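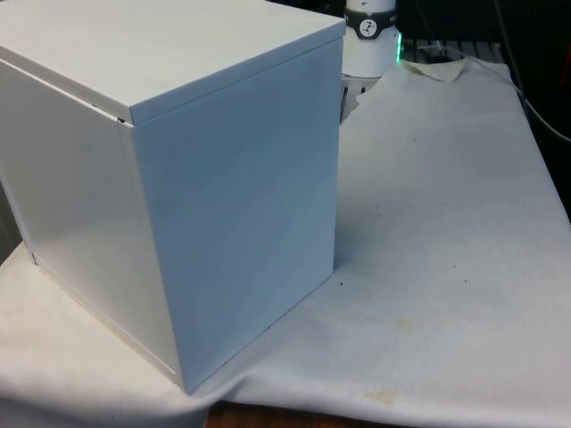
Abb. 7: Schränkchen Stesholm auf dem Tuch, Deckplatte aufgelegt

5 Aufstellen, Ausrichten, Schublade einsetzen

Dieser Abschnitt setzt voraus, dass der Korpus aus Abschnitt 4 steht und von selbst stehen bleibt. Wer ihn noch mit dem Knie stützt, blättert bitte zurück. Das ist keine Schande, Femi Ekwueme aus unserer Montageabteilung hat es beim ersten Mal auch getan und war danach deutlich angenehmer im Umgang.

5.1 Unterlage

Der Stesholm wird auf einem Tisch fertig montiert, nicht auf dem Fußboden. Auf dem Fußboden findet jede Schraube unter das Sofa.

1. Tisch abräumen. Vollständig, auch die Kaffeetasse.

2. Ein helles, sauberes Tuch auflegen und vorne über die Tischkante hängen lassen. Ein altes Bettlaken genügt. Gebügelt werden muss es nicht, kleine Falten schaden dem Lack nicht. Krümel schon.

3. Schränkchen zu zweit auf das Tuch heben. Immer unten am Korpus anfassen, niemals an der Deckplatte.

VORSICHT: Die Deckplatte liegt in diesem Stadium nur auf den Wänden auf. Wer das Schränkchen an ihr anhebt, hält anschließend eine sehr schöne Deckplatte in der Hand.

Hinweis: Das Möbel zum Drehen anheben, nicht schieben. Beim Schieben wandert das Tuch mit, und nach der dritten Vierteldrehung liegt es überall, nur nicht mehr unter der Ecke, auf die es ankommt.

5.2 Deckplatte ausrichten

Die Deckplatte steht rundum ein wenig über. Das gehört so und ist kein Grund, die Säge zu holen. (Es gab Anrufe.)

1. Platte mit beiden Händen flach auflegen und so lange verschieben, bis der Überstand an gegenüberliegenden Seiten gleich aussieht. Augenmaß reicht.

2. Fuge zwischen Platte und Wand prüfen. Eine schmale dunkle Fuge ist vorgesehen, damit die Platte abnehmbar bleibt. Passt ein Bleistift hinein, liegt etwas dazwischen. Meistens ist es der Beutel mit den Schrauben, den man seit Abschnitt 3 sucht.

3. Noch nicht festschrauben! Die Platte muss für Schritt 5.4 unter Umständen noch einmal herunter.

Der Stesholm hat ab Werk keine Griffe. Die Vorbohrungen für den Nachrüstgriff Troltham sitzen innen und werden bei Bedarf von dort durchgestochen. Wer keinen Bedarf hat, freut sich über glatte Flächen und sieht künftig jeden Fingerabdruck.

5.3 Schublade einsetzen

Die Schublade sitzt oben, direkt unter der Deckplatte. Sie ist mit 80 Newton belastbar, und zwar gleichmäßig verteilt. Die Bohrmaschine zählt nicht als gleichmäßig verteilt.

1. Schränkchen so drehen, dass die Öffnung von der Tischkante weg zeigt. Falls etwas herausrutscht, landet es auf dem Tuch.

2. Beide Laufleisten auf Späne kontrollieren und mit einem trockenen Lappen abwischen. Kein Öl, kein Silikonspray, keine Butter.

3. Schublade waagerecht ansetzen und langsam einschieben. Auf halbem Weg ist ein leichter Widerstand zu spüren, das ist die Rastnase. Weiterschieben.

4. Klemmt sie vor der Rastnase, ist sie verkantet. Ganz herausziehen, neu ansetzen. Gewalt wurde in unserer Werkstatt an einem Donnerstag gründlich erprobt und wird seither nicht mehr empfohlen.

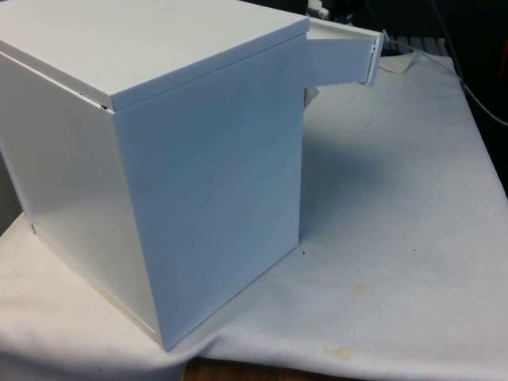

Abb. 8: Schublade teilweise ausgezogen, Deckplatte in Position

5.4 Funktionsprobe

1. Schublade zwanzig Mal langsam öffnen und schließen. Ja, zwanzig Mal. Die Dauerprüfung in Illemlow läuft über 2000 Zyklen, da ist das zumutbar.

2. Auf Geräusche achten. Ein dumpfes Gleiten ist in Ordnung. Schabt es oben, liegt die Deckplatte schief: zurück zu 5.2, Schritt 1. Schabt es unten, haben Sie die Späne doch nicht abgewischt.

3. Schublade zur Hälfte ausziehen und loslassen. Sie soll stehen bleiben. Läuft sie von allein weiter hinaus, ist der Tisch nicht gerade - das kommt häufiger vor, als Tischbesitzer zugeben mögen. In diesem Fall die Probe auf einer anderen Fläche wiederholen, bevor Sie uns schreiben. 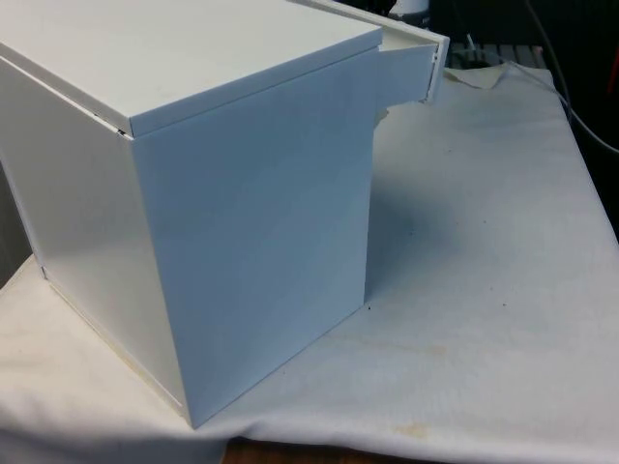

Bleibt sie stehen, einmal um den Tisch herumgehen und dabei die senkrechten Kanten auf Augenhöhe anpeilen. Sie sollen gerade sein und unten auf der ganzen Länge aufliegen. Kippelt das Schränkchen, zuerst die Falten im Tuch glattstreichen und dann erst an sich selbst zweifeln.

4. Deckplatte von innen mit den vier kurzen Schrauben (Beutel C) befestigen. Handfest anziehen, Akkuschrauber bitte liegen lassen. Die langen Schrauben aus Beutel D kommen oben wieder heraus, was die Platte dauerhaft verändert.

5.5 Ruhezeit und Aufstellort

Kanten, die mit dem Nwankwo-Stift ausgebessert wurden, brauchen 57 Minuten Ruhe. Warum nicht eine volle Stunde, konnte uns Ibrahim Idahosa, der den Lack angerührt hat, auch auf Nachfrage nicht erklären. Er bestand aber darauf.

Danach:

1. Schublade schließen und mit einem Streifen Papierklebeband sichern.

2. Schränkchen zu zweit an seinen Platz tragen. Abstand zu Heizkörpern mindestens 300 mm.

3. Klebeband langsam abziehen. Reste mit lauwarmem Wasser entfernen, nicht mit dem Fingernagel und schon gar nicht mit Nagellackentferner.

4. Tuch draußen ausschütteln, vorher auf Kleinteile absuchen. Ersatz für den Beutel C schickt Beathag MacAulay aus der Teileausgabe gern zu, im August allerdings mit Verzögerung.

Weiter mit Abschnitt 6: Wandbefestigung (bitte auch lesen, wenn keine Kinder im Haus sind).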